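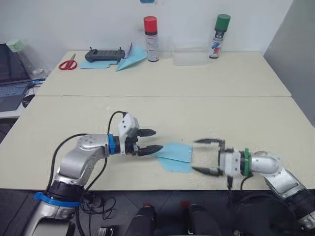
Both arms at the paper airplane, right gripper still open around the wings.

Most of the last two weeks went into one function, and it is the function that decides when a gripper has finished closing. I had assumed that part was done in April.

The setup is two arms on one table, one process per arm, and a coordinator that hands out phases. The task is a handover of a folded paper airplane. One arm takes the nose, the other takes the tail across the folded wings, one of them lets go. The coordinator is called Petar and the per-arm process is called Bucur. The names come from an older code base and I have stopped trying to change them.

Paper is a bad object for the usual closing check. The check we had was the common one: command the fingers to close, watch motor current, and call it a grasp when current rises above a threshold while finger velocity falls below another. With a plastic block this works on the first try. With a single folded sheet the current rise from contact is smaller than the current rise from friction in the finger mechanism, and the friction changes as the gripper warms up. A threshold tuned in the morning reported a grasp on thin air by the afternoon. Raising it fixed that and put dents in the wings.

I tried three things.

The first was a per-session friction baseline. Before each run Bucur opens and closes the fingers on nothing, records current against position, and subtracts the curve during the real close. This helped on the left arm and did very little on the right, whose curve is different depending on how far open the fingers start. Since the right gripper has to open wide to get above and below the wings, it always starts from the worst place.

The second was to lean on the wrist camera. A small classifier looked at a crop between the fingertips and voted on paper or no paper. It was right often enough to be tempting. The trouble was timing. The image was reaching the decision code 160 ms after it was captured, and the fingers travel a good distance in that time. I could slow the fingers, and did, but then each cycle got long enough that running a proper batch took all day.

The third is what I kept. Position decides, current only vetoes. The planner already has a thickness estimate for the place it wants to grip, so Bucur closes to that thickness minus a small margin and stops. If current goes over a high limit before it arrives, it stops early and reports a collision. If it arrives with no current difference at all from baseline, it reports "unconfirmed", and Petar asks for one camera vote with the fingers stationary. Latency does not matter when nothing is moving. In a typical batch the camera is asked for in a minority of cycles.

The side effect was in the phase machine. Petar had a two-valued result for a grasp, and "unconfirmed" did not fit. My first patch mapped it to failure, which made the first arm release and the whole cycle restart. My second mapped it to success, with the outcome you would expect. It is now a separate state with its own timeout, and both arms hold still while it is active. Holding still needed work too. The arms were running independent impedance controllers, and with both of them on one piece of paper each treated the other as an external disturbance. The sheet buckled along the crease. I now freeze the setpoint of the second arm on contact and drop the stiffness of the first to 20 percent along the line between the grippers. There is no ramp on that change yet and there should be.

Florence Arsenault pointed out that the thickness estimate comes from the same fit that gives the pose, so a bad pose gives a bad thickness and the two errors agree with each other. She is right. I have added a check that rejects thickness values outside a range measured by hand with calipers. It catches the gross cases. The subtle ones still go through.

For logging I moved from the old text dumps to Plultisow, which stores joint states, phase transitions and images on one clock. Replaying a close at 4 frames per second next to the current trace is how I found the latency problem, after a long stretch of blaming the classifier. The buffer holds some 2,000 samples per arm before it flushes, and the flush used to block the control thread. If you see a regular hitch in your own traces, look there first.

Open items: the stiffness ramp, a baseline that accounts for starting width on the right gripper, and a release check. Release is currently a fixed delay after the open command. I am aware of how that sounds.

The branch is nurkancombe-grasp-state. The config format changed, so old files will load and then be silently ignored until I merge the validator.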